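Wanted: reviewers who are hard to please

Dokora is looking for people to review toys, figures and model kits for the magazine and the website. We have done this for long enough to know what usually comes in when we advertise, so please read the whole page before you write to us.

Most toy reviews are adverts. The writer gets a free box, takes it out with great ceremony, says the paint is crisp and the joints are tight, and gives it nine out of ten. Three months later the knee has snapped and the review is still there with its nine. We have printed a few like that ourselves and I would rather we stopped.

What we need is people who buy things, or are lent them, and then keep them on the shelf or in the toy box long enough to have a proper opinion. You don't have to be a collector. In some ways I'd prefer that you weren't, as collectors (me included) forgive a great deal if the box is nice.

The lines we are short of people for at the moment:

Darkholm - the fantasy knights and beasts, all scales. Someone needs to look at the plastic on the newer horses, which to my mind is softer than it was.
Sison - tin and diecast vehicles, including the "heritage" range that claims to follow the 1950 originals. I have my doubts about that claim. If you own any of the old ones and can put them side by side, you go to the top of the pile.
Urnano - the tiny building sets. The makers say a child of 5 can manage them alone. We would like to hear from a parent with a child of 5.

The reviews run to a page, sometimes two if there is an argument to be had. You would write one every other issue. We don't do star ratings any more, so you'll have to say what you mean in words.

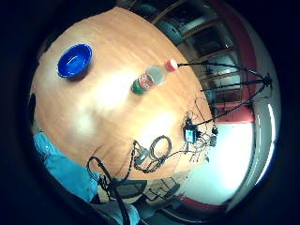 Dokora | Issue 50 | page 2

Now the money, because adverts like this one tend to hide it. We pay £50 for a printed review, after it appears. Web-only pieces pay less and I will tell you how much when we talk. You won't make a living from this, and anyone who tells you that writing about toys is a living probably sells a course on it.

Samples: makers do send them, and we do use them. They go back afterwards or they go to the hospital playroom. You don't keep them. If that puts you off, fair enough, but it has done more for the honesty of our reviews than any policy I could write. If you have bought the thing yourself it stays yours, of course, and we'll say in the review that you paid for it.

You will need:

to write plain English and take an edit without sulking
to hit a deadline
to own a camera or a phone that takes a decent close-up
to tell us if you work for, sell for or are related to anyone who makes toys

It helps if you can tell a factory fault from a bad design, and if you've got room to store boxes. Experience in print is welcome but doesn't impress me much on its own. Some of our worst copy has come from people with long lists of credits.

We are not looking for unboxing videos, investment advice, or guesses about what will be worth a fortune one day. Most of it won't be.

To apply, send a sample review of any toy or figure you have owned for at least a year. It should include one thing that is wrong with it. I have yet to meet the toy with nothing wrong, and samples that claim to have found one go in the bin. Don't send a CV. Two or three lines on who you are will do.

Write to Blažena Zelenák, reviews editor, at the magazine's usual address, and put REVIEWER and the name of the line you want at the top. We close the list at the end of October. Everybody gets an answer, though some of the answers are short.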